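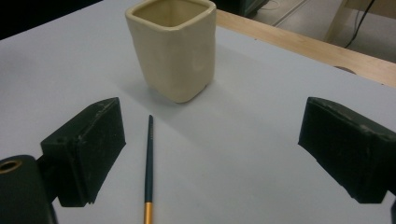
Tài Tiêu
Workshop manager, Kullavum

We make and decorate handmade cups, and from April a robot arm called Pruto will take over part of the handling at our Wongsuwan workshop. We are looking for 3 people to work alongside it.

Until now, decorators have moved their own cups from bench to rack. Pruto will do the moving. Painting stays with people, and so does checking each piece before firing. You will also show the arm new shapes by guiding a gripper by hand, and log any cup it drops or misses.

The work is less lifting and more checking than before. Some of our 12 decorators like that and some don't, so please come and try a shift before you decide.

Hours are Monday to Thursday, 8.30 to 4.30. Training is paid. You need steady hands and some experience with a brush. No computer skills are asked for. Rate is per the decorator scale, with no change for existing staff who apply.

Write to Tài at the workshop office, quoting job 359.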